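# Nultstead router update finally lands on the older boxes

28/11/2024

My router restarted itself in the middle of breakfast this morning, so I can tell you that the new Nultstead firmware is out in the wild! 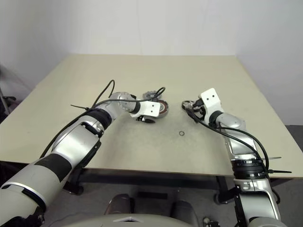

One reader from Iltgate got there before me and wrote in to say the update had been sitting on their hub since last night, that the lights went amber for ages, and should they have pulled the plug? They didn't, thank goodness. Please don't pull the plug on yours either. Mine took 12 minutes from the first blink to being back online, and for a good chunk of that it looked completely dead.

So, what do we get? The version you're looking for is build 927, and it's meant for the Mathias range, both the original and the Mathias Mini. The newer Dondavton hubs had theirs back in September, so if you own one of those you can carry on with your day. The release notes list 21 fixes, and I've read the lot (the things I do for you). Most are dull little housekeeping jobs, but a few caught my eye.

The big one is a hole in the guest network. Somebody on your guest wifi could, with a bit of effort, reach the login page for the router itself, and if you'd left the password as it came out of the box they could have had a proper rummage. That's closed now. There's also a fix for the parental timer, which had been ignoring the clock change and cutting everyone off an hour early. My house has been complaining about that one for weeks, and I'd blamed the tablet.

Then there's the slow 5GHz bug. I never had it myself, but my inbox says plenty of you did: everything fine for a day or two, then crawling until you switched it off and on again. Nultstead says it's sorted. I'd give it a week before cheering.

If you don't want to wait for the automatic rollout (it's going out in batches, and they haven't said how long that will take), you can fetch it by hand. Open the Nultstead app, tap your hub, go to System and then Check for updates. On the Mini the button is hidden under Advanced, for some reason. Make a note of your settings first! I had two port rules vanish on me, and it was a faff trying to remember what they were for. My wifi name and password came through fine, and so did everything hanging off them, printer included, which I did not expect.

One grumble. The new firmware switches on something called Usage Insights, and it doesn't ask. It's under Privacy, third toggle down, and it sends Nultstead a summary of which kinds of device you've got connected. You may not mind. I turned mine off.

Owners of the very first white Nultstead hub are out of luck, I'm afraid. It isn't on the list this time and the support page still says "under review", same as it did in September. I've asked whether the guest network hole affects that one too, and I'll add a line to this post when I get a reply.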